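Re: [cell-practice] Draft rule on power leads inside the arm's reach
From: Angeliki Theodorakopoulos
Date: 30 Dec 2024
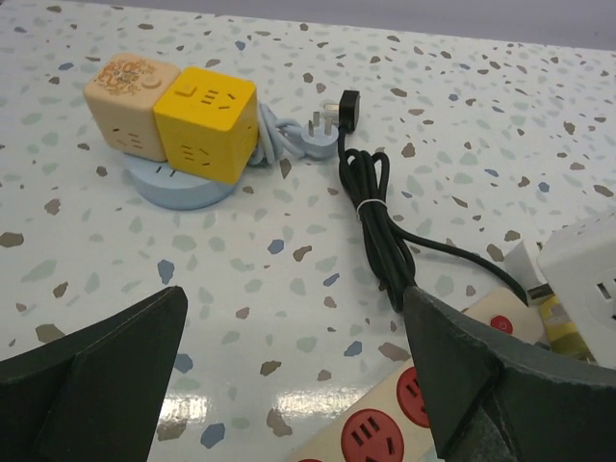 Wrist view, cable table: socket tower, power strips and the bundled black lead.

Nazareno Mazza wrote:
> Section 8 of the draft says "all leads shall be tied before a run."
> Does that cover leads that are themselves the thing being picked?
> At Bruvutley we read it as no, Gianni reads it as yes. Also, who
> signs for the strips?

Nazareno,

I read it the way Gianni does, but the wording is poor and I would change it. The black cable in the picture has a tie around its middle. The light blue cord on the tower is only looped up on itself. Under the draft as written I can't say if the second one passes.

My proposal for section 8:

Any lead within reach of the fingers is unplugged at the wall end before the arm is enabled, and this includes leads being picked.
Loops are held with a tie. A knot does not count.
No strip on the table feeds another strip.
Speed stays at 20 percent or lower for the first 13 picks after a layout change.

On signing, whoever sets the table signs the sheet. Clolska has done it that way since July and it works well enough – the sheet takes roughly 40 seconds to fill in.

I left out open sockets. Ottavio wants blanking covers on all of them and Evaristo doesn't, so please settle that on the list before I touch the text.

Angeliki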